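Stolen repair envelopes turn up behind a wall in Sudlow, and the rings are going home

September 2022

SUDLOW -- Police in Sudlow have started giving back a box of wedding bands, lockets, watches and christening bracelets that were stolen from the repair counter at Shehata Jewelers in the summer of 2000, and that a lot of families in town had long ago given up on ever seeing again.

The box was found by a crew tearing out old paneling in the former Henari supper club on Drundemholm Road, where a dental office is supposed to open next spring. One of the workers pulled away a section of wall behind what used to be the coat check and saw a metal cash box sitting on a crosspiece between the studs, wrapped in a tablecloth with the club's name stitched in one corner. The crew stopped work, set the box on a sawhorse, and called the police, who say they are very grateful that it was handled that way.

Inside were 154 small paper envelopes, the kind jewelers have used forever, each one with a customer's last name, a phone number and a few words in pencil about what needed doing. Resize. New clasp. Replace stone, customer will bring. According to a statement from the Sudlow Police Department, nearly every envelope was still sealed, and the handwriting was clear enough that officers could begin looking for owners the same afternoon.

Longtime residents will remember the burglary, which was a big story in a town that didn't have many. Somebody came in through the alley door of the jewelry store overnight, left the display cases in front alone, and took the locked drawer where repairs were kept. The store paid customers what it could through its insurance, but as the family that ran it told this newspaper back then, you can't write a check for somebody's grandmother's ring and call it even.

Investigators looked hard at the supper club at the time, the police statement says, after a customer reported being offered a watch in the parking lot. Officers searched the kitchen and the office and talked to most of the staff, but they found nothing and no one was ever charged. The club changed hands a couple of times after that and finally closed. It has sat empty for seven years, with the big sign out front slowly losing its letters.

As for who put the box in the wall, the department is being careful. The time limit for bringing a burglary charge ran out long ago, and the statement says two people who were of interest to detectives in the first investigation have since died. The department did not name them, and says it doesn't plan to. The tablecloth and the cash box will be kept in evidence while a detective goes through the old file once more and writes a final report.

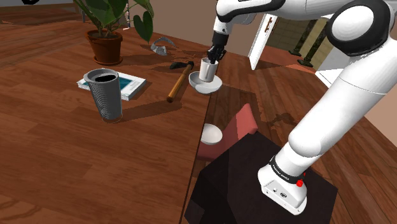 CRIME & COURTS

Returning the jewelry has been slower than finding it, as you might expect. Phone numbers have changed, people have married and moved, and a good many of the customers were already getting on in years when they dropped off their things. Records clerks have been working through old phone books at the public library, and the department says it has heard from relatives in several other states -- some of whom remembered the missing piece right down to the scratch on the back.

A few of the reunions have taken place in the front lobby of the police station on Sudlow's Main Street, where the desk officer now keeps a box of tissues by the window. One woman picked up her late mother's engagement ring and wore it out the door, still needing the new prong it had been brought in for. A retired couple collected both of their wedding bands, which they'd left together to be polished for an anniversary party. They have worn a plain replacement pair ever since, and they told the officer they hadn't decided which set to keep on.

If you or somebody in your family left a piece for repair at Shehata Jewelers that summer, the department would love to hear from you. Claims can be made at the front desk during regular business hours. Bring a photo ID and anything that helps tie you to the item, such as an old claim ticket, an insurance letter or a family snapshot with the jewelry showing. If the owner has passed away, bring a copy of the will or some other paper showing you are next of kin. For pieces worth over $2000, officers may ask for a second form of proof before letting them go.

Police are asking people not to call the dental office or stop by the building on Drundemholm Road, which is still a work site. Anything not claimed by next summer will go before a county judge, who will decide what becomes of it.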